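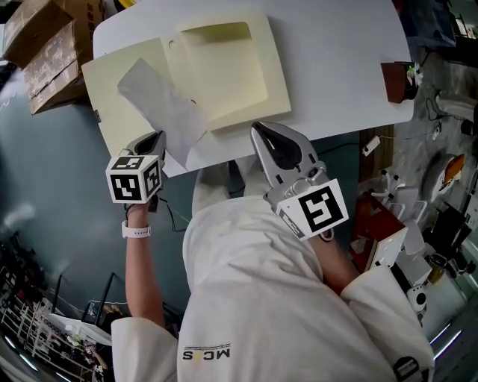 Hand-held gripper pair in use at a tabletop station, one unit per hand.

Budgeting for a second hand-held gripper station

Asked by Marjan Asadi, 25 February 2023

Our department operates one station with two hand-held grippers and has been asked to submit a budget for another. The Kvaran quotation covers the grippers only. Which further items should be entered, and should spares be listed separately?

2 answers

Answer from Dullelura
Please enter the table, cables, marker plates and storage as separate lines. Our purchasing office returned a combined request in December. We allowed $419 for cables and mounts and $220 for printed markers, including replacements. Spare finger pads should be listed as consumables. Confirm with the supplier whether left and right units are sold singly; ours were not.

Answer from Pramis
Ask Tudeo for a quote also. Delivery took us 4 weeks.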